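How Does Marble Get Its Stripes?

Marble starts out as limestone, a rock made mostly from the shells of tiny sea animals. Deep underground, heat and pressure squeeze the limestone until it turns into something harder. 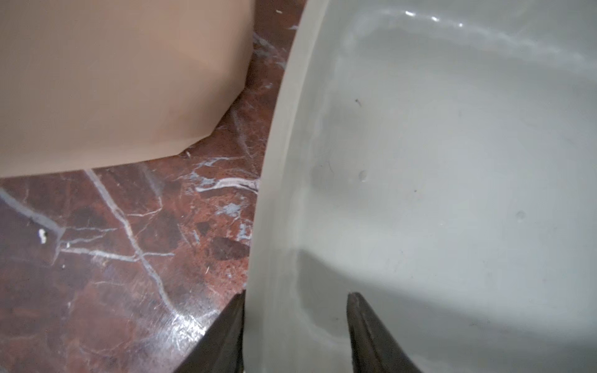
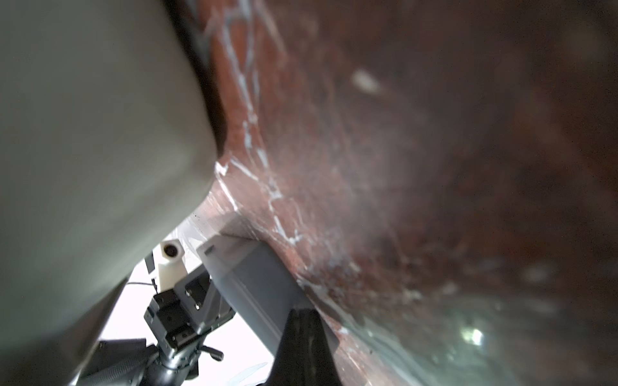
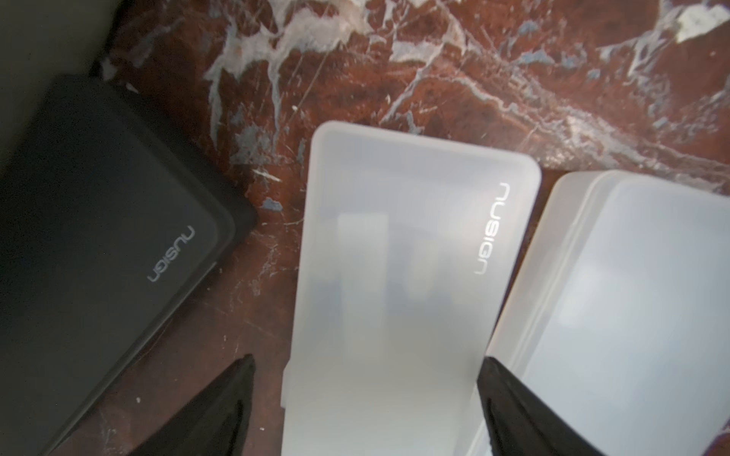 Pure marble is white. Other colors come from bits of clay, sand or metal mixed in. Iron can turn it red or brown – the same way a nail rusts.

Veins form when the rock cracks and minerals fill the gaps. At the old Surlow quarry, one vein is 16 feet long.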